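Where Do Students Sit? Table Choice in the Kistari Study Hall
Final project report, Introduction to Social Research
Yabsira Abera and Ebise Wolde

1. Background

Our assignment was to observe "ordinary human behavior in a shared space." Most of our classmates picked the gym or the coffee line. We picked the ground floor of Kistari, the study hall behind the library, mostly on the grounds that we were going to be sitting in it anyway.

We wanted to know how people choose a table when nearly all of the tables are the same. The furniture in Kistari was replaced in one go two summers ago, so a student walking in faces row after row of pale wood-grain tops with rounded corners. There is no good table. And yet people walk past six free ones to reach a seventh, with the expression of someone who has booked.

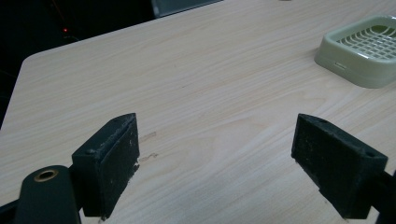

Ebise Wolde objected at this point in the first draft that there is a good table, it is the second one from the radiator, and any study claiming otherwise has lost her respect. Her view has been recorded and she remains a co-author.

Earlier work on seating mostly deals with classrooms, where the front row has a known reputation. Our course reader had one chapter on libraries, which told us that people like walls and dislike strangers. We agreed with this before reading it.

2. Method

We observed during October, in two shifts: the morning one from 9 a.m. and the evening one from 6 p.m. One of us sat at the end of the hall with a printed floor plan and a pencil. Each time a person came in and sat down, we marked the seat, how full the hall was, and whether the person was alone. We did not write down names or anything else that would identify a person, although after two weeks we could have picked several of them out by their cough.

In total we logged 631 arrivals. Of these, 530 were people on their own, and the rest came in pairs or groups. We dropped the groups from the main analysis. Groups do not choose a table. They stand in the aisle and negotiate until one of them puts a bag down, and then they all pretend that was the plan.

We also handed out a one-page survey with 50 copies, the printing allowance for the course. It asked people to rank light, noise, outlets, distance from others and "the table itself." We were advised to pilot the survey first. We piloted it on each other, and one of us failed to finish it. 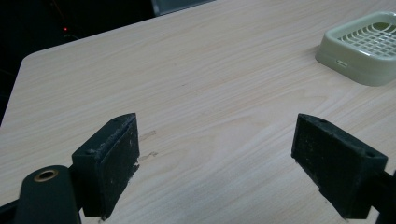

3. Results

3.1 Walls win

Of the 530 people who came in alone, 292 took a seat along a wall. That is a bit more than half, in a room where far fewer than half the seats touch a wall. The effect was strongest in the morning. By evening the wall seats were usually gone and people had to settle for the middle, which they did slowly, after a full lap.

3.2 The empty neighbor rule

People on their own almost always left at least one free table between themselves and the next person for as long as the hall allowed it. When it stopped allowing it, new arrivals looked at us. We do not know what they wanted us to do.

3.3 Nobody ranks the table

On the survey, "the table itself" came last by a wide margin. Outlets came first. This is odd, because the people we watched rarely plugged anything in. Yabsira's theory is that an outlet is like an umbrella and you only want to know it's there. Ebise's theory is that people fill in surveys while thinking about lunch.

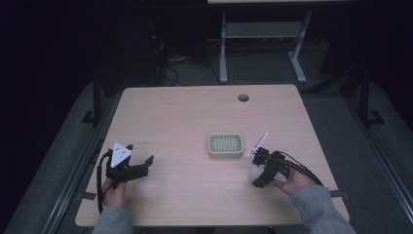
Several people used the comment box on the survey to tell us about wobble. One wrote that every surface in Kistari wobbles and that the university should be ashamed. We tested this by leaning on each table in turn before opening one morning and found two that moved. Both were popular. We have no explanation, and we spent a longer time than the grading rubric encourages trying to come up with one.

4. Problems with the study

The observer took up a wall seat. This means that for the whole study there was one fewer wall seat than there should have been, and that the person measuring the shortage was also causing it. We noticed in week three.

We also changed the way we coded "wall" partway through. At first Ebise counted the pillars and Yabsira did not. We went back over the floor plans and took the pillars out, but a few of the early sheets are hard to read, and one has soup on it.

Midterms fell in the last part of our period. The hall was fuller then and the laps got shorter. A longer study would treat those weeks on their own.

5. What we would do next

The obvious step is to repeat this upstairs, where the tables are older and do not match. If people there still go for the walls, the furniture matters even less than our survey says it does. Ebise has asked that the radiator be included as a variable. Yabsira has asked to see the soup sheet again.

Floor plans and tally sheets are in the appendix, in the order we found them.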